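Notebook, celebrity pages desk
2024-08-27

Bio page audit, second pass. Written up the same afternoon so I don't talk myself into liking the numbers later.

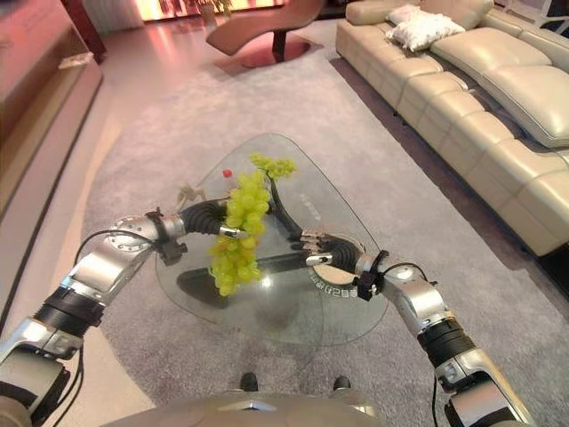

Where we are

The claim from the Costex people is that their matching tool can take an actor bio page and tell us which statements about marriages, divorces and children trace back to something the actor said in public. I ran it on the full pull, 3390 pages. It flagged 358 as "relationship status unsupported." That sounds low to me. I have read these pages for years and I would have guessed far more.

What I did

Took 103 of the unflagged pages and read them by hand with the sources open. Slow going. I only checked three things: spouse named, marriage still standing, number of kids. Net worth left out on purpose, I don't believe any of those figures and neither should the tool.

What I found

The tool counts a source as a source if it links out. It doesn't care where the link goes. A lot of the "supported" divorces rest on another bio site, and that bio site rests on a third one, and the third one copied the first. I followed one chain for a soap actress all the way around and landed back on our own page, older version, same typo in the husband's last name. Marked as supported with high confidence!

Second problem: dates. A page says "is married to" and cites an interview from the year of the wedding. Fine when it was written. The tool has no idea that an interview gets old. Two of the pages in my batch have the same man married to two women, both in the present tense, both green.

Third, the question headings. "Is she married again?" gets read as a statement that she is. I reported this after the first pass and was told it was fixed. Reran the same page today. Not fixed, or fixed somewhere I can't see.

Nedine comparison

Ran the older Nedine word list on the same batch for spite as much as science. It is dumb and only looks for phrases like "rumored" and "reportedly." It caught the soap actress page. It also flagged every page that mentions a gossip columnist as a movie role, so no victory there.

On the 780 figure

The slide going around says 780 pages "cleaned." I asked what cleaned means and got two answers. One is that the page was changed. The other is that the page was looked at by the tool and left alone. Please don't quote that number outside the desk until we know which. I would leave it off the October summary too.

To do

Strip out links to other bio sites before matching, then rerun the flagged set. Expect the flagged count to jump. If it doesn't, I have misunderstood something.

Ask for an age limit on interviews. Five years is my pick, no good reason behind it.

Find out whether the Liyanage archive still lets us search old talk show transcripts. The login I have gives me the titles and nothing else.

Hold the Venimus feed where it is. They want to switch it over to the new statuses next week and I am against it until the circular links are gone.

Batch sheet is in the shared folder, second tab. The yellow rows are ones I wasn't sure of and somebody else should read them cold, without looking at my column first.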